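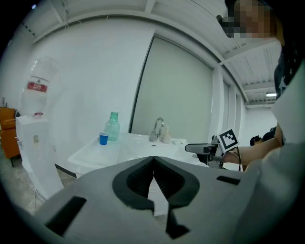
洗面カウンターと給水器を並べて置くと、うがい用のコップはどこに置くのが正解ですか?

洗面ボウルの横、蛇口から手が届く平らな面です。置き場を別に買い足す必要はまずありません。

Cilto 洗面キャビネット(二枚扉・引き出し付き)
品番 2261

担当:Saron Weldu

洗面台の商品紹介には「暮らしが変わる」といった文句がよく並びますが、当店では書きません。手を洗い、口をすすぎ、ゴミを捨てる。その程度の用事がつかえずに済むかどうかだけを見ています。メーカーの言う「ゆとりの天板」も、鵜呑みにはしませんでした。

天板の広さ

天板は、ボウルを除いた残りで考えてください。カタログの横幅をそのまま使える幅だと思うと当てが外れます。白い天板に青い小さなコップと緑のキャップの空ボトルを立てると、ボウルの脇はそれでおおかた用が足りてしまう、と私は見ます。歯ブラシ立てに化粧水まで並べたい方には勧めません。同僚のKuo-hua Tamは「十分広い」と言いますが、彼は石けんしか置かない人です。
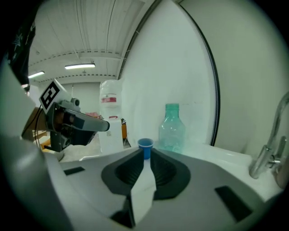
収納

扉は二枚、黒い縦型の取っ手付き。引き出しには小さな黒いつまみが付きます。引き出しは小物用と割り切ってください。「大容量」とうたう販売店もありますが、何と比べて大容量なのか書いてあるのを見たことがありません。扉の中は配管の位置で使い勝手が決まるので、設置場所の寸法を先に測ること。

足元

網のゴミ箱を脇に置く方が多いようです。中身が見えるのが気になるなら、ふた付きにしてください。床がタイルの場合は、水平を確認してから固定します。
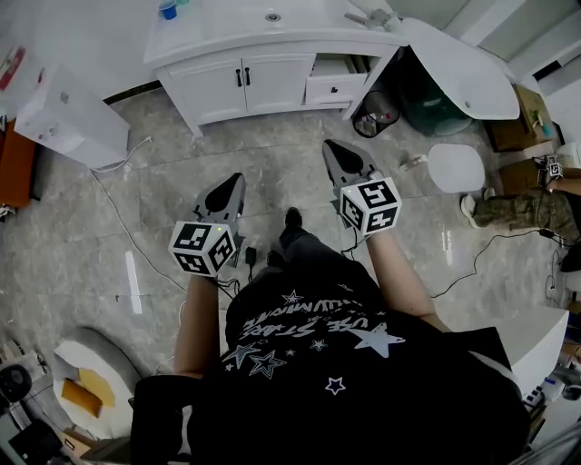 ご注文の前に

・蛇口は別売です。取付穴の径をご確認ください。
・白は水あかが目立たないと言われますが、石けんかすは普通に見えます。
・「お手入れ不要」の表面加工は、この品番にはありません。あっても信じませんが。
・配送は玄関先まで。Gilville倉庫から10日かかります。
・返品は未開封で31日以内。開梱後はお受けできません。

寸法図の請求は、品番を添えてWeldu宛てにお送りください。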